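The best robot I have used this year moves vegetables around a table

I have spent much of August with the Sondel bench kit, and I want to make a case for it that has very little to do with its spec sheet. The spec sheet is fine. It lists an arm, a two-fingered gripper, a set of clear panels with corner brackets to fence off your tabletop, a bag of toy objects and a license for the Visero recording software. The price is $1,470, and for that you get something that, on a good evening, puts a toy carrot on a green plate.

I think that's wonderful! I also think it's a better use of a robotics budget than most of what gets pitched to schools, hobby clubs and small labs right now, and I say that as someone who has helped spend a few of those budgets badly.

The usual pitch is for a thing that walks or talks or waves. You switch it on and it does its five tricks, everybody films them, and by the second week it's on a shelf with its charger missing. The Sondel does no tricks at all out of the box. It has a Visero account, a leader handle you hold in your own hand, and a suggestion that you start by moving something from one place to another. So you do, and you find out very quickly how much you don't know about picking things up. 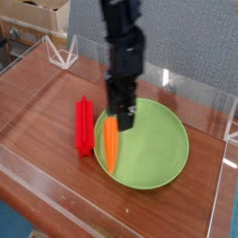
The Sondel's gripper at the wide end of the carrot.

The way it works is old-fashioned in the nicest sense. You drive the arm yourself and Visero records what you did along with the camera view. Do that enough times and you can train a small model on the recordings, then let it try on its own. The starter guide recommends 200 recordings for a first task, and my friend Marites Dumlao and I got there in four evenings, taking turns at the handle while the other one reset the toys.

Marites teaches middle school science and had never touched a robot arm. By the second evening she was better at it than I was, and quite smug about it (fair enough, I would have been). I tend to come in at an angle and fix it on the way down. She goes straight above the thing, stops, looks, and drops. When we trained on her recordings only, the model stopped and looked too. It had picked up her little pause! I have read plenty of explanations of learning from demonstration, and none of them got the idea across to me as fast as seeing a machine hesitate in the style of someone I know.

That is the whole argument for this kit, if you want it short. You can see where the behavior came from. If the arm does something silly, you go back through the recordings and very often find yourself doing the same silly thing at nine at night.

It's also why I don't mind that the objects are toys. A carrot is a terrific first object. It has a fat end and a thin end, so where you grab it matters, and it can lie in any direction, so the wrist has to turn to suit. Come down across the middle and you have a fair chance of a balanced lift. Come down near the tip and the other end swings. Put a tall-ridged red piece right next to it and suddenly you have to think about where your fingers are going on the far side as well. You could spend a semester on that and not run out of questions. 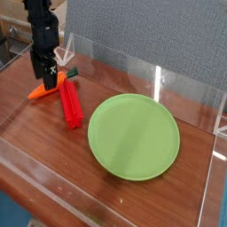

What you pay for and what you don't

The arm itself is good. It's stiffer than I expected for the money, the joints are quiet, and nothing has worked loose. The gripper is plain, with two fingers and no fingertip sensing, and I have come to like that. You have to judge contact by eye, and so does the model, which keeps the two of you honest with each other.

The panels are the part I would have cut from the order to save a few dollars, and I would have been wrong. They keep a dropped toy within reach of the arm, they give the kids in Marites's room a clear line their sleeves stay behind, and they are see-through enough that six people can stand around the table and all follow along. They do throw reflections. Visero's setup page tells you to lock the overhead lights to one setting and leave them there, and you should take that seriously, because a model trained in the evening with the blinds down can get very confused at noon. They also scratch, so use a soft cloth and nothing else.

The software is where I have complaints. Visero makes recording easy and reviewing a chore. Each recording opens in its own tab, there is no way to play two side by side, and the delete button sits exactly where your thumb wants the replay button to be. I lost 10 good recordings in one go that way. Chih-ming Tsao, who runs a lab bench with the same kit and has 1,403 recordings on his, wrote a little script to copy everything to a second drive every night. He shares it with anyone who asks. Sondel ought to be shipping it.

There is an add-on service called Cliltia that will train your model for you on rented machines. You upload the recordings, go to bed, and have something to run in the morning. I used it for a month and found it reliable and a bit dull. If you have a decent gaming computer you can skip it and learn more by doing the training at home. If you have a classroom full of kids who want to see the arm move on its own tomorrow, pay for the month. I would also point out that Cliltia's default settings are sensible and the advanced ones are mostly unexplained, so leave those alone until you have a working model to compare against.
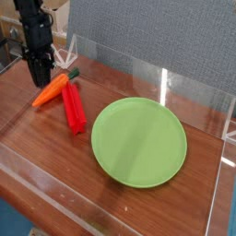 I should be fair to the competition too. The Mohamedi kit costs less, comes already assembled, and has a much nicer app. Ching-wen Wei has one in the library where she runs the after-school hour, and the kids love it. They build a sequence of moves out of colored blocks on a tablet and the arm carries them out. For eight-year-olds I would buy the Mohamedi without a second thought. What it can't do is surprise you. Shift the object by the width of a thumb and the arm closes on air, every time, in exactly the same spot. There's a good lesson in that, but it's one lesson, and you have learned it by snack time.

The Sondel can fail in a hundred ways, and most of them are interesting. Ours went through a stage of carrying the carrot very nicely to the plate and then refusing to let go. It went through another stage of letting go early. We moved the plate a little between recordings after that, turned the carrot more often, swapped who was driving, and the arm got better. Not perfect! I don't have a success rate I would want to put in print, and I would be wary of any review that gives you one after a few weeks at a kitchen table.
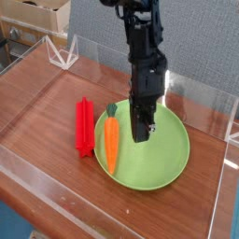

Most of the arguing we did was about what counts as done, and this is where I think the kit earns a place in a classroom more than anywhere else. The starter guide says "place the object on the plate" and leaves it there. Fine, but a plate has a lot of room on it. If the carrot is lying lengthwise over on the left half, with the fingertips hanging above bare green to the right of it, I call that a success and Marites wants to know why it isn't in the middle. Does it matter that the red piece is standing right up against the rim? Would it count if the leafy top stuck out past the edge? Her students wrote their own rules for this, on paper, with drawings, and then had to go back and regrade their own recordings by them. There was outrage. I have sat in meetings with working engineers that did not get as far in twice the time.

People I respect think I'm overdoing it. Ngan-ling Kong, who has forgotten more about factory automation than I will ever learn, tried the kit on my table and said it was slow, fussy about light and would be laughed out of any plant she has worked in. All true. She also stayed two hours longer than she meant to and went home annoyed that she hadn't managed to get the red piece to stand up where she wanted it.

I would like to see Sondel do three things before the next version. Ship a second set of objects, and make some of them soft. Fix that delete button. And write a proper teacher's guide, one that begins with the arguing about rules and gets to the training afterward, in that order, with room in it for kids to be wrong for a week or two.

Meanwhile the kit is going back on my table tonight, with the plate on the other side this time. Marites has first turn at the handle.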